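Worktop oil vs hardwax, is the expensive stuff worth it?

Kitchens and Surfaces > Finishes and Care
Page 1 of 1

tannin_tam
2/16/25
We've got oak worktops going in and the fitter wants to use Warketti hardwax at 70 quid a tin. He says two coats and forget it for years. My neighbour used plain Danish oil on hers and it looks fine to me. Is there a real difference or am I paying for the label?

grumblewood
Paying for the label, mostly. Any finish that promises "forget it for years" next to a sink is telling fibs. I've had three kitchens' worth of wood tops and every one of them went black round the tap in the end, whatever was on the tin.

pellmell
Not my experience at all. Hardwax on ours since we moved in, no black marks, and we're a messy house. Did you do the underside and the cut-out edges, grumblewood? Most people don't, then blame the product.

grumblewood
Yes I did the underside. I also did the cut-outs, twice. I'm happy for you but one kitchen isn't proof of much.

sidegate_162
Two things get muddled in every one of these threads. One is how the finish looks on the day, and they all look good on the day. The other is what happens when a wet mug sits there overnight. The brochures only ever talk about the first. I asked Sernier for their water test results before I bought and got a leaflet with a picture of a lemon on it. 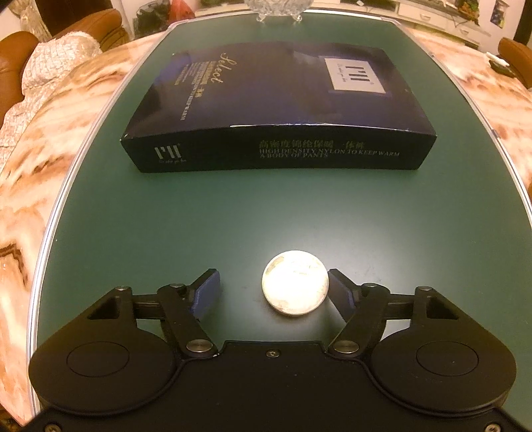
What I'd want from any of these firms is a plain test on oak, same board, same batch, half in oil and half in hardwax, with the readings printed. Loureiro at least say on the tin how long to wait between coats, and I found their times about right in a cold kitchen. As for colour, be careful with anything described as "black". I was after fittings to go with our taps, and black turns up next to bright metal more often than you'd think, like the silver caps on those black bars in my photo. If your hinges and handles have shiny pins in them, look at them against the oiled sample before you commit, as the oil warms the wood up and the silver can look cold beside it.

tannin_tam
Thanks, hadn't thought about the handles. Ours are black with steel screws so I'll try that. Still no nearer on the oil though!

pellmell
Cold kitchen or not, follow the tin. And I don't agree the brochures are useless, the Warketti one told me to sand to 120 and stop, and that was good advice.

grumblewood
120 is too coarse for a top you wipe down every day. It feels like a cat's tongue after the first coat.

pellmell
Then you cut it back between coats, surely? A quick rub with a grey pad and it's smooth.

grumblewood
Which is another job they leave out when they say "two coats and forget it".

skirtingbored
Has anyone used the Skuremby stuff? It's 30 quid and the shop swears it's the same as the dear one. I'm suspicious because the same shop swore by a different tin last November.

sidegate_162
I've got a half-used tin. It went on thin and stayed tacky far longer than it should have. Could have been me putting on too much. I wouldn't say it's the same, but I've only used it on a shelf.

tannin_tam
Right, I'm going to ask the fitter for an offcut and do half and half myself, with a wet mug on each. If he won't give me one I'll know what to think. Will post back.

grumblewood
Put vinegar on it as well. And leave a teabag.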